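Bautista Huenchumán does not own a robot vacuum. I asked him that first, because I figured a man who spends his working life getting machines to pick things up would have the floors at home handled, and he laughed so hard he had to put his coffee down.

"I have a broom," he told me. "I have two kids and a broom. The kids leave socks everywhere and a vacuum that meets a sock is finished for the day."

We were in the back office of the packing shop he runs in Clidton, a small outfit that puts together sample kits and mail-order boxes for other companies. He moved here from Toledo to take over the place, and for the past couple of years he has been trying to work out whether a robot arm could do some of the dull stuff. I wanted a yes or a no. I got two hours, a sandwich and a lot of hand waving (he really does act out the grippers with his fingers, it's great).

The job he wants done sounds like nothing. A few small items go in a little carton, over and over. His busiest month is December, when the shop sends out more than 3,000 kits, and every one of them gets filled by a person standing at a table.

"People hear that and go, well, that's the easy one, give it to the robot," he said. "And I say okay, come and watch your own hands do it. You look at the thing, you turn it a little, you feel it slip, you fix it. You did four jobs and you think you did one."

Most of his tryouts happen in simulation before anybody touches real hardware. He pulled his chair around so I could see the monitor and clicked through the packing setup, talking the whole time.
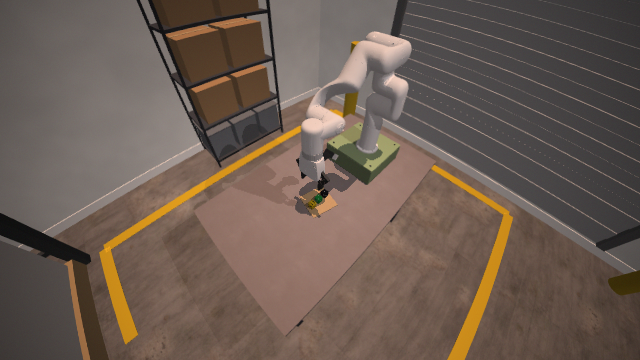 I asked him why bother with a computer version at all when he has actual boxes and actual stuff sitting ten feet away. He looked at me like I'd asked why pilots don't learn by crashing.

"Because at night I can run 2,000 tries and go home," he said. "In the morning I look at what it dropped. If I did that with a real arm I would need somebody to pick everything up off the floor, and then what am I saving?"

Fair enough! But I pushed him on it, since I've seen plenty of slick videos and my own laundry is still sitting in a heap. Does something that works on the screen work on the table?

"Sometimes. Less than you want." He rocked his hand back and forth. "On the screen a carton flap is a stiff little wall. My real flaps are floppy, they come back up and hit you. Tape is sticky. Somebody opened the big door and now the paper is moving. The computer doesn't know about my door."

The best real run he's had so far was 69 kits in a row without a person stepping in. He was pretty proud of that, and he told me the story of the next one too, where the arm set an item on top of a flap and carried right on with the following kit as if everything was fine. He says that's the part that bugs him. A new hire who makes a mess will stop and look embarrassed. The arm keeps going.

We got onto chores at home after that, because of course we did. I have a dishwasher that I have to load myself, and I'd pay good money for something to load it. Bautista thinks I'll be waiting a while.

"In here I decide where the table is," he said. "I decide what's on it. In your kitchen, who decides? The cat decides. You have a glass inside a bowl with a spoon stuck to it. I would rather pack 1,000 boxes than do your sink one time."

He was more hopeful about the boring middle ground: shops, stockrooms, the back end of a grocery store. A friend of his at a warehouse over in Ullville has an arm that moves the same size case from one spot to another all shift, and apparently it does fine, as long as the cases really are the same size. Mixed small items are a different story. Round things roll, soft things squash, and shiny things confuse the cameras.

While I finished my half of the sandwich he switched over to another view of the same cell and left it up on the screen.
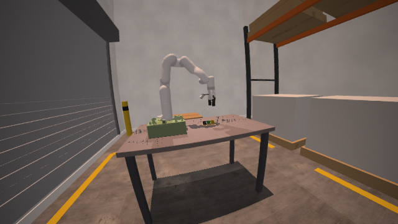
The simulated packing cell, with the gripper empty above a short row of items.

I asked what his crew thinks of all this. He said they were suspicious at first and now mostly they're impatient. One of the women on the line wanted to know when it was going to do the folding, because the folding is what hurts her wrists. He didn't have a good answer for her. Folding cartons is harder than filling them, at least for the arm, and he's bought a few stools and started rotating people through that station in the meantime.

"She asked the right question," he said. "Everybody else asks me if it's smart. She asks me if it can fold."

So can machines do the chores yet? I tried one last time to get my yes or no on the way out to the car.

"One chore," he said. "If you hold the door shut."

He's hoping to have a second station going in simulation before the next holiday rush, and he's promised to let me come back and see it. I'm bringing the sandwiches next time.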